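Können Maschinen inzwischen Hausarbeit? - Seite 2

Erkedden51 schrieb um 19:30 Uhr:
Guten Abend zusammen, ich hole das Thema nochmal hoch, weil meine Schwester mir seit Oktober in den Ohren liegt, bald würden Roboter die ganze Küche machen. Mein Saugroboter (ein Tolter, sonst ein braves Kerlchen!) gibt ja schon zwischen den Stuhlbeinen auf. Unter dem Esstisch fahre ich am Ende doch wieder selbst mit dem Besen durch.

Thérèse Bouchard schrieb:
Ach, das kenne ich so gut! Wobei ich finde, Saugen ist noch das Leichteste. Schwierig wird es, wenn etwas weggerückt werden muss. Schaut euch mal so eine Ecke mit Barhockern an, dünne Beine, Fußstangen, und dazu glänzende Fliesen, in denen sich alles nochmal spiegelt:
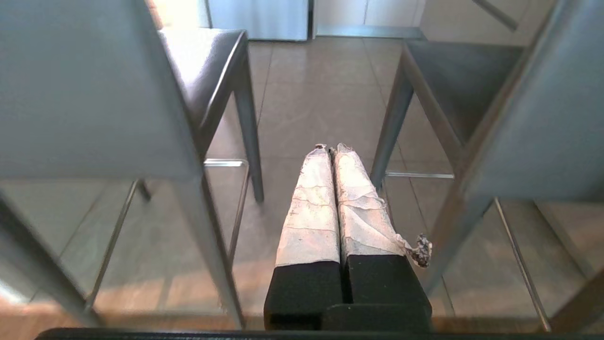

Greifer zwischen Barhockern, Blick nach unten auf die Fliesen

Da muss man erst einmal erkennen, welches Bein zu welchem Hocker gehört. Ich selbst bleibe ja schon mit dem Wischmopp hängen - und ich übe seit 30 Jahren.

Baek schrieb:
Liebe Thérèse, da muss ich freundlich widersprechen. Bei uns in der Werkstatt sortiert eine Anlage Schrauben, und zwar zuverlässig. In 10 Jahren rückt dir so ein Arm auch die Hocker zurecht.

Jikau schrieb:
@Baek: Schrauben liegen bei euch aber immer in derselben Kiste, oder? Bei mir zu Hause steht kein Stuhl zweimal am gleichen Fleck, dafür sorgen schon die Enkel.

Baek schrieb:
Stimmt, die Kiste ist immer dieselbe. Bei den 10 Jahren bleibe ich trotzdem.

Erkedden51 schrieb:
Dann fege ich bis dahin eben weiter. Thérèse, welchen Mopp nimmst du denn für die Fliesen?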